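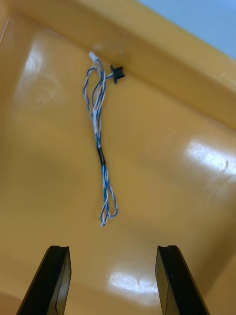
Unit 4: Street Photography in a Market Town

Course handout, revised 22 October 2023

What this unit covers

This unit is about photographing a place that people use every day. You will work in the covered market and the streets next to it. By the end you should have a set of pictures that belong together and a short written text to go with them. Read the whole handout before the first outing.

4.1 Choosing a small area

Beginners walk too far. In the April session most people tried to cover all of Lillovthorpe in one morning and came back with single pictures of unrelated things. Pick one block, one row of stalls or one corner, and stay there for at least two hours. Walk it once without shooting. Note where the light falls, where people slow down, and where they have to wait.

Good places to start:

The fish end of the market, from opening until the ice is cleared
Menell Street, between the bus stop and the bakery
The steps behind the Sampaio arcade, which get sun late in the afternoon
The repair stalls along the north wall

4.2 Light under a roof

The market hall has a translucent roof over the center aisle and solid roofing on both sides. The difference between the two is often three stops. If you meter for the aisle, the stall holders go dark. If you meter for the stalls, the aisle burns out. Decide which one the picture is about and let the other go.

Many stalls use their own lamps, and these do not match. Some are warm, some are greenish. Do not try to correct every frame by hand. Set one white balance for the hall, shoot everything with it, and adjust the final set together. Black and white is allowed, but the whole set must be black and white.

Suggested starting point: ISO 1600, f/4, 1/125. Go to 1/250 for anyone chopping, weighing or carrying.

4.3 Lens and distance

Use one lens for the whole assignment. A 35 mm or 50 mm equivalent is best. A phone is fine if you do not use the digital zoom. Long lenses flatten the aisles and keep you across the road from the people you are photographing, and it shows in the results.

4.4 Asking and not asking

The course rule is simple. If one person is the subject, ask, before or right after. If the picture is of a crowd or a street, you do not have to ask, but you delete it if someone objects. Children are photographed only with a parent's agreement. Buy something if you are going to stand at a stall for a long time, and move when a customer comes.

Bring back a print for anyone you promised one to. The Diten copy shop prints small sizes the same day.

4.5 Editing the set

The sample set we look at in class started as 163 exposures from two mornings. The first pass left 41. The final set has 12. Your numbers will be different, but the first pass should be quick and the second slow. Leave at least a day between them.

On the second pass, put the pictures on a table as small prints and look for repeats. Two pictures that do the same job weaken each other. Keep one, even if you like both. Check that you have at least one wide view, a few pictures of hands or goods, and some faces.

4.6 The written text

Write one page on what the place is to you. Street names, prices and what was for sale are more useful than feelings. If you knew the area years ago, say what is still there and what has gone. Do not explain the pictures one by one.

Assignment

Hand in 12 prints, numbered on the back in order, and the text. Put both in a plain envelope with your name on it. The course room is open for layout work for 30 minutes before each class.

Reading for next time: Unit 5, section 1, on captions and dates.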